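Workshop tips: recording tabletop demonstrations with hand-held grippers

Updated 2026-02-22

These notes come from the Prosser pick-and-place study, in which people recorded household tasks with a gripper in each hand and a policy was trained on the recordings. The study used 2316 demonstrations across 7 tasks. Most of the tips concern the bench and the objects on it, where most rejected recordings originated.

Table

Use a table with a plain top. Strong patterns and glossy varnish both raised the tracking error. Wood grain is acceptable. Wipe the top with a damp cloth before each session and let it dry fully.

Check anything clamped to the table edge at the start of the day. A bracket that shifts by a few millimeters between sessions will show up later as an offset in the replayed motion.

Cables

Route each gripper cable down past the wrist and off the near edge of the table. Leave enough slack to reach the far corners of the work area. Do not tape cables to the tabletop. Tape lifts during long sessions and the loose end gets into the workspace.

Objects and containers

Start with one object and one container. Add clutter only after the single-object task replays reliably on the arm.

Clear plastic boxes are harder than opaque ones. The model has little to go on besides the highlights on the walls and the rim. In the Iratard test set, swapping an opaque bin for a clear one lowered placement success until 519 clear-box demonstrations had been added to the training data. Past that number the gain was small.

Soft tubes should be laid down at a different angle for each recording. Leave the fingers open and clear of both items at the start.
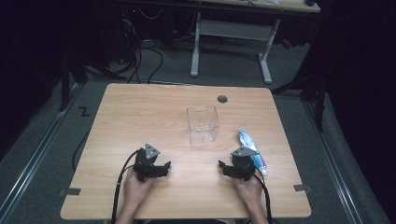 Grasping

Close on the body of a tube, about a third of the way from the cap. Grasps at the crimped end slipped more often in replay. Lift straight up, clear the box wall, then move sideways. Diagonal lifts clipped the rim.

Keep the speed even. Pauses longer than a second were learned as part of the task, and the arm would stop at the same point.

When to discard a recording

Discard if a gripper leaves the camera view, if the box moves before the object touches it, or if the object is regrasped more than once. Single regrasps can stay. Removing them made the policy worse at recovering from a poor first grasp.

Review in batches of 50. Larger batches were checked less carefully in the July round and had to be gone over again.

Care of the grippers

Clean finger pads with a dry cloth. Check the screws on the top plates weekly. Recalibrate after any drop, even when no damage can be seen.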